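3.2 Workstation and hanging rig

The platform was put together in a shared workshop over one winter, with the rig for each task built on site from timber and household goods. We refer to the complete system as Flurell. It has two arms, each ending in a gripper, and a head camera that looks down over the work area. The control software, Jirkine, runs on a single desktop computer and was written by the authors.

Markings on the arms follow the convention used throughout this paper: blue for the left arm and green for the right. The same colours are used in the plots in Section 4. We adopted them in December, after two early sets of logs were saved with the arms swapped and had to be relabelled by hand.

For the sock task we needed a hanger that could be placed within reach of both grippers and would stay there from one trial to the next. A commercial drying rack was tried first. It was too low for the arms to approach the clips without the elbows meeting the table, and it shifted when a clip was pulled. We replaced it with a simple wooden frame: two slanted posts joined by a horizontal rod, standing over a light wooden tabletop. The hanger is a plastic one with small clips along its lower bar. Its hook goes up to the rod and is fixed with several turns of clear tape. Tape was chosen over a screw clamp so that the hanger could be moved sideways between sessions, and it is renewed every Friday.

Fixing the hook does not make the hanger rigid. It can still turn a little about its hook and swing towards or away from the arms. We left this movement in, as a hanger in a home would behave in much the same way. The controller therefore cannot rely on a stored position for each clip and must find the clips again from the head camera before every approach.
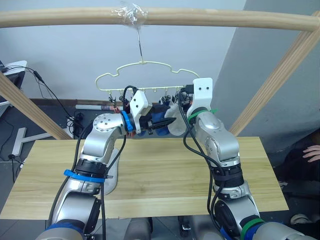

Figure 4. The sock task seen from the head camera. The left gripper (blue) holds a blue sock at one of the clips; the right gripper (green) reaches towards the right end of the hanger. A white sock hangs between the two.

Trials were run in sessions of 25. In each trial the operator selected a target sock and the system was given 84 seconds to complete the attempt. A trial was stopped early if either arm exceeded its force limit or if the hanger left the camera's view. In total we recorded 1,361 trials, including those used to tune the grasp height. Tuning trials are marked in the logs and are left out of the results in Section 4.

The two arms share the work unequally. One takes hold of the sock while the other approaches the hanger and is available to steady it. Roles are assigned at the start of a trial according to which gripper is nearer the target, and they are not exchanged during an attempt. We tested a version that allowed an exchange, but the planner, Skavance, often brought the wrists too close together and the arms had to be backed off by hand.

Cables are run along the outside of each arm and held with straps. This made repairs easy in a workshop with few tools, but it limits wrist rotation. The limit was set in software after a loop of cable caught on a gripper housing and pulled a connector loose. Of the faults noted in the workshop log, 16 concerned cables or connectors, and all were repaired without removing an arm from its base.

Lighting was not controlled beyond keeping the ceiling lights on. Socks were bought in several plain colours and washed before use. White socks gave the segmentation step more trouble than dark ones when they hung in front of the white wall, and we return to this point in Section 5.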